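4.2 Printed wood grain and perceived warmth

Earlier work claims that wood patterns make a small space feel warmer, whatever they are printed on. We doubt it. The Warnis survey, the usual source, drew on 268 replies and asked only one question about warmth, placed right after a page of forest photographs. The follow-up at Yupanqui dropped those photographs, and the effect shrank to almost nothing.

Color is a further problem. Most studies treat "wood" as a single condition — pale ash and loud red-streaked prints are scored together.

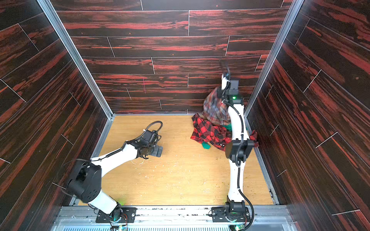

R. Fello

Figure 3. Wood-plank pattern with red and orange streaks on three walls, over a light tan wood floor.

A strong print of the kind in Figure 3 may well be rated warm, but red and orange are rated warm on plain paint too. Unless the grain is tested apart from the hue, the rating tells us little about wood. The Welmont data set, with some 2,000 ratings, could in principle settle this. Its authors did not record hue, and our request for the original swatches went unanswered. We therefore leave it out of the pooled estimate in Section 5.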